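# Budgeting for a first arm + wrist camera cell: what did you forget to put in?

**tmorikawa** (thread starter)

Hi everybody, long-time reader and only an occasional poster, so please be gentle. I run the intake side of a phone refurbishing shop (twelve benches, two shifts, more coffee than is good for us) and I've been asked to put a number in front of the owners in June for our first robot cell. The job is plain pick-and-place. Phones come out of a tray, some bare and some still in a customer's case, they get held up for a look at the glass, then go down into one of several bins.

I have a quote from Voststead for the arm, a two-finger gripper and a wrist camera, and the quote is fine, it's what everybody told me to expect. What worries me is all the stuff that isn't on it. I've got lines for a table, guarding, an electrician and training. What else bit you? I would so much rather look silly here than in front of Mrs. Minami, who signs things and reads every line twice.

---

**yesenia_v**

Oh, I love these threads, welcome! Okay, from my own sad spreadsheet, and in the order I got hurt:

- Finger pads. Buy them like you buy gloves. We wore through the inner faces much faster than the sales rep promised, and I had budgeted for one spare pair for the entire year.
- A spare wrist cable. It flexes all day long and it will go on a Thursday at four in the afternoon.
- Lighting. Put real money here, phones are little black mirrors.
- Somebody's time. Ours ate six weeks of a very good technician before it earned us anything, and I had that line at zero, bless me.

If it helps, my pads and cables together came out to 5 percent of the arm price in the first year. I carry 10 now and sleep better.

---

**BenchTwelve**

I'm going to disagree with Yesenia a bit on the pads, with love. If you're going through them that fast your grip force is set too high or your approach is crooked, and buying more pads just hides it. We run 6 pairs a year on a cell that handles all kinds of cased stuff and I don't feel stingy. Spend the money on someone who'll come out and tune the thing.

Also please ask Voststead whether the wrist camera mount is included or "compatible." Those are two very different words on an invoice.

---

**yesenia_v**

Ha, fair, and we did have the force too high at first. But our cases come in with grit on them from people's bags and cup holders, and grit is sandpaper no matter how nicely you tune. Tomoyo's phones are coming from the same public mine are! I'd still budget heavy the first year and be pleased if there's some left over.

---

**tmorikawa**

This is wonderful, thank you both. I'd put pads under "misc" with the cable ties. They now have a line of their own.

BenchTwelve, I called and it is "compatible." So there's that.

---

**y_tanabe**

Jumping in from the automotive side (I was at a supplier to Honda for a good while, now I do small cells on my own). Two things I'd add, and one of them is dull.

The dull one is the work surface. People spend all their money on the arm and then put it on whatever table was in the hallway. Price a proper base plate, and price a matte top while you're at it, in one flat color. Wrist cameras spend their lives looking down past the part at whatever is underneath, and a busy or shiny top makes your vision person's life longer and your bill with it.

The other is parts to practice on. You need a box of dead phones with every kind of case you'll see in real life, including the thick soft ones that squish. I had a customer lose nine days waiting on sample parts while the integrator's meter ran. Set aside 124 units if you can spare them, mixed, labeled, and locked away so that the parts department doesn't "borrow" the screens.

---

**tmorikawa**

Yuto, why 124 and not, you know, a nice hundred?

---

**y_tanabe**

That's just what fits in the four trays I use, 31 slots to a tray! No science in it at all. Fill whatever trays you have.

---

**BenchTwelve**

Agree on the sample box, only half agree on the matte top. A decent vision package should cope with an ugly background once it's been shown enough of it, and I'd hate to see Tomoyo pay for a fancy surface and then have no money for the light. If it's one or the other, buy the light. And get a big diffuse one, because a small bare lamp comes back at you off the glass as a hard white spot, and your crack finder will want to call that a crack.

---

**y_tanabe**

We're closer than it sounds. I'd buy the light first too. A matte top doesn't have to be fancy, mine is painted board from the home center and the paint was the expensive part. The arm shows up in the glass as well, by the way, so when you're planning your inspection pose, leave hours in the budget for trying different angles. You want one where the screen is looking at something boring. Bare phones and cased ones may want different poses, and each pose is programming time that someone is going to bill you for. 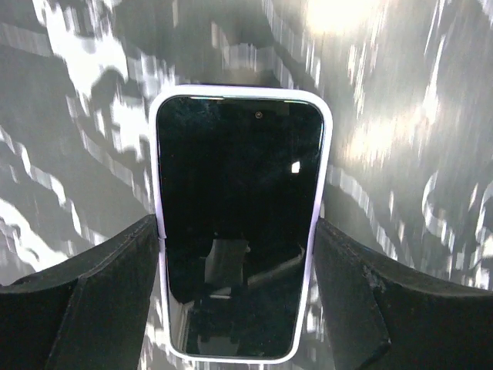
And on the grip itself, ask your integrator to quote the fingers separately from the gripper body. The body will last you for years. The fingers are what you'll be changing your mind about, in shape and in padding, and if they're bundled you end up paying for a whole gripper to try a new angle on the pads. I like a slanted face for rounded cases, other people swear by flat ones, and you can have that fight cheaply if fingers are their own line.

---

**yesenia_v**

Seconding separate fingers so hard. We got ours quoted by both Lirance and Atano and the two shops had completely different ideas about what "a set" means. One was a pair, the other was a pair plus the screws plus a spare pair of pads. Make them write it out.

---

**tmorikawa**

All right, my list as it stands tonight: arm and gripper body, fingers on their own line, pads on their own line (Yesenia's 10 percent for year one, and BenchTwelve can tease me later), camera mount, spare cable, one big diffuse light, base plate, painted board, sample trays, technician time, and hours for trying poses.

I ran it past Wakana on our second shift and she asked who is going to wipe the phones down before they go in the tray. I had no answer for her. Do you all clean first, or let the arm handle them as they come?

---

**BenchTwelve**

Clean first. It's cheap labor next to bad inspection results, and I'll admit it would help with Yesenia's sandpaper problem too.

---

**yesenia_v**

I'm printing that out and hanging it by the cell. Yes, clean first, and put the wipes in the budget, we go through a case of them before I've even turned around. Let us know what Mrs. Minami says!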